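이동로봇 실습 강의노트: 야외 길 따라가기
Gruvedon 코스 / 5월 7일 토요일 수업분 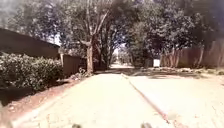 그림 1. 로봇 시점에서 본 주행로. 왼쪽은 관목과 흙길 가장자리, 오른쪽은 나무 울타리.

지난 시간까지는 복도에서만 돌렸죠. 벽이 반듯하고 조명도 일정해서 솔직히 좀 편했을 거예요. 오늘부터는 밖입니다! 제가 제일 좋아하는 단원이라 말이 좀 길어질 텐데, 필기는 이 노트로 대신하고 수업 중에는 화면을 보세요.

오늘 할 일은 단순합니다. 카메라 한 대로 포장된 길을 찾고, 그 길 가운데로 로봇을 보내는 것. 지도도 없고 GPS도 끄고 합니다. (GPS 켜고 싶은 조는 다음 단원까지 참아 주세요. 나무 밑에서는 어차피 값이 튀어서 속만 상해요.)

1. 먼저 노출부터

그림 1을 보면 콘크리트 바닥이 거의 하얗게 떴습니다. 나무 그늘은 어둡고 바닥은 햇빛을 그대로 받으니 한 화면 안에서 밝기 차이가 너무 커요. 이런 영상에 복도에서 쓰던 이진화 임계값을 그대로 넣으면 바닥은 한 덩어리로 날아가고, 나뭇잎 사이로 보이는 하늘 조각까지 같이 "바닥" 판정을 받습니다. 저도 처음 해 봤을 때 로봇이 하늘로 가려고 하더라고요.

그래서 순서는 이렇게 갑니다.
- 자동 노출을 끄고 수동으로 맞춘다. 기준은 화면 전체 평균 말고 아래쪽 바닥 영역.
- 관심영역(ROI)을 화면 아래쪽으로 자른다. 나뭇잎과 하늘은 아예 계산에 안 들어가게.
- 그다음에 임계값을 잡는다.

꼭 이 순서로 하세요. 임계값부터 만지작거리는 조가 매년 나오는데, 노출이 바뀌는 순간 다시 해야 합니다.

2. 자기 몸 가리기

화면 맨 아래에 흐릿하고 어두운 덩어리들이 올라와 있죠? 로봇 앞부분입니다. 길 위의 장애물로 잡히면 로봇이 출발도 안 하고 서 있어요. 고장 난 줄 알고 배터리 갈고, 케이블 뽑았다 꽂고... 그러지 마시고 마스크부터 확인하세요.

마스크는 한 번 그려서 파일로 저장해 두면 됩니다. 단, 카메라 각도를 조금이라도 바꾸면 다시 그려야 해요. 나사를 조인 뒤에 그리는 습관을 들입시다. 왼쪽 아래 구석은 자주 빠뜨리는 곳이니 한 번 더 보시고요.

3. 길 가장자리 찾기

복도에서는 벽과 바닥이 만나는 선이 깔끔했는데 밖은 안 그렇습니다. 왼쪽은 콘크리트 옆에 적갈색 흙이 띠처럼 붙어 있고 자갈이랑 부스러기도 널려 있어요. 오른쪽은 흙과 돌 위에 나무 그림자까지 얼룩덜룩합니다. 경계선을 직선 하나로 딱 뽑으려고 하면 고생합니다.

제가 권하는 방법은 색과 질감을 같이 쓰는 거예요. 콘크리트는 밝고 채도가 낮고, 흙은 붉은 기가 돕니다. HSV로 바꿔서 채도 채널을 먼저 보세요. 왼쪽은 그것만으로도 꽤 잘 나뉠 거예요. 오른쪽은 그림자 때문에 명도가 출렁거리니까 채도에 가중치를 더 주는 편이 낫습니다. 다만 하얗게 날아간 픽셀은 채도값도 믿을 게 못 되니, 1번을 대충 하고 온 조는 여기서 막힙니다.

가장자리 후보점을 뽑은 다음에는 양쪽 각각 RANSAC으로 선을 맞춥니다. 최소 인라이어 수는 20으로 시작하세요. 너무 낮추면 자갈 따라 선이 춤을 춥니다.

4. 바닥의 금, 이걸 어떻게 할까

그림 1에서 제가 제일 마음에 드는 부분이 사실 이 줄눈(아니면 균열)입니다. 길 중간쯤에서 오른쪽 아래로 비스듬하게 가늘고 어두운 선이 지나가죠. 엣지 검출기를 돌리면 이런 선이 흐릿한 흙 경계보다 강하게 나올 때가 있어요. 오른쪽 가장자리라고 착각하기 딱 좋은 방향이기도 하고요. 잘못 잡으면 로봇은 자기가 좁은 길에 있다고 믿고 왼쪽으로 슬금슬금 붙습니다.

구별하는 요령은 선의 양쪽을 비교하는 겁니다. 진짜 경계라면 한쪽은 콘크리트, 한쪽은 흙이라서 색이 달라야 해요. 금이라면 양쪽 색이 비슷합니다. 선에서 좌우로 5픽셀씩 떨어진 곳의 평균색을 비교하는 함수를 Tultum 라이브러리에 넣어 두었으니 가져다 쓰되, 안을 꼭 한번 읽어 보세요. 짧습니다.

5. 소실점과 조향

양쪽 선이 제대로 나오면 만나는 점이 소실점입니다. 길이 곧게 뻗은 구간이라면 저 멀리 나무 사이로 환하게 트인 쪽에 찍혀야 정상이에요. 울타리 쪽이나 건물 지붕선 위에 찍히면 3번으로 돌아가세요.

조향은 소실점과 화면 중심의 차이에 비례 이득만 걸어도 우선은 갑니다. 여기에 좌우 가장자리까지의 거리 차이를 더하면 길 가운데를 유지하고요. 소실점만 쓰면 방향은 맞는데 한쪽으로 치우쳐서 갈 수 있다는 점, 시험 삼아 일부러 한번 해 보시면 금방 느낌이 와요. 미분항은 비례만으로 돌려 본 뒤에 붙입시다. 처음부터 다 넣으면 뭐가 흔들리는 원인인지 못 찾습니다.

6. 조별 실습

조마다 주행은 2회입니다. 첫 번째는 기본값 그대로, 두 번째는 여러분이 고친 값으로. 두 주행 모두 로그를 남기고, 중간에 비상정지를 눌렀다면 누른 시각도 적어 주세요. 정지 버튼 담당은 로봇 옆에서 같이 걷습니다. 화면 보는 사람이 겸하면 안 돼요!

사람이 지나가면 무조건 세우고 먼저 보내 드리세요. 기록이 아까워도 세우는 겁니다.

7. 제출물

- 원본 영상과 마스크 파일
- 가장자리 검출 결과를 겹쳐 그린 영상
- 실패 장면을 하나 골라서 쓴 분석 2쪽

실패 분석 배점이 제일 큽니다. 끝까지 매끈하게 간 조는 저장한 영상에 노출값이나 임계값을 바꿔 넣어서 일부러 망가뜨려 보고, 어디서부터 무너지는지 써 주세요. "햇빛이 너무 셌다"로 끝나면 점수 드리기가 어려워요. 어느 픽셀이 어떻게 잘못 분류됐는지까지 가야 합니다.

다음 시간에는 Pumomstead 데이터로 학습 기반 분할을 해 보고 오늘 결과와 나란히 비교합니다. 노트북 충전해 오시고, 오늘 쓴 마스크 파일 지우지 마세요. 또 씁니다.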